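*Cozma lunch talk, October. Relu Bratu. Keep it to 30 minutes, leave time for the argument at the end.*

## 1. Opening: "One Basket, One Desk"

- Say hello. Wait for the people with soup to sit down.
- Ask who has a clean desk at home. Look doubtful at whoever puts a hand up.
- My credentials: I once lost a passport on a desk for a whole winter. It was under a placemat. I don't own placemats.
- The talk is about surfaces, and why a flat white one fills up faster than any other kind. White shows everything, so you'd think we'd behave. We don't. We put down one mug, and the mug sends for its friends.

## 2. The basket rule

- Anything that lives on the desk has to live in the basket. If it won't fit in the basket, it lives somewhere else, or it's a chair.
- Go slow here. People always want to know about lamps. Lamps are exempt. So are cats, since they won't listen anyway.
- I like a standing desk for this, shoved right up against the wall so nothing can go over the back. The colour of the basket matters more than you'd think. Grey baskets vanish. Get orange.

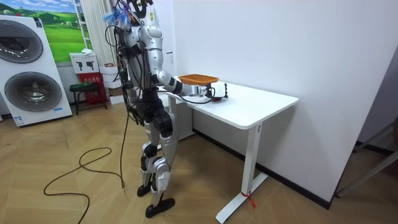 - Rectangular, too. I had a round one for years and it wasted the corners, and corners are where the batteries go. The Nomenia catalogue lists round baskets under "calming". I was not calmed.
- Woven sides let you see in a bit, so you can't pretend the bills aren't there.
- Pause for the person who says they use a drawer. Be kind. A drawer is a basket that has given up.

## 3. Starting from empty

Read these out one at a time and don't rush. Last time at Hitance I did the lot in one breath and got a question about my health.

1. Take everything out of the basket. Yes, the elastic bands.
2. Wipe the desk. A damp cloth is fine, whatever the Nunard spray people say.
3. Put the empty basket back to the left, if you're right-handed, and leave the middle clear for working.
4. Allow yourself one thing outside the basket, and make it something you'll eat. An apple is ideal. A stapler stays for life, but an apple has a deadline.

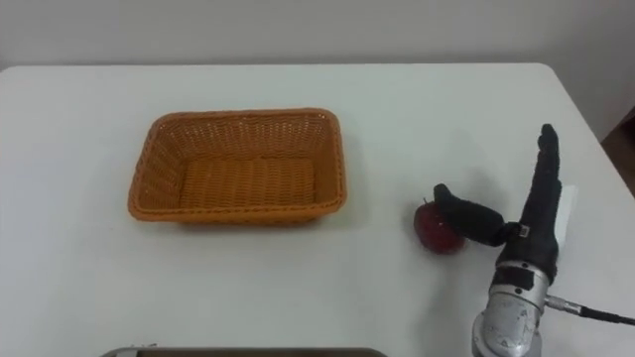 ## 4. Questions, likely ones

- *"What about two baskets?"* That's how it starts. My neighbour went to 2 and now has a shelving unit.
- *"Does fruit go in the basket?"* Only if you're prepared to check under the mail.
- *"How long does it last?"* Mine has held for up to 30 days, in a month when I was mostly away.
- If no one asks anything, tell the placemat story again, slower.
- Give back the clicker. They counted them last year.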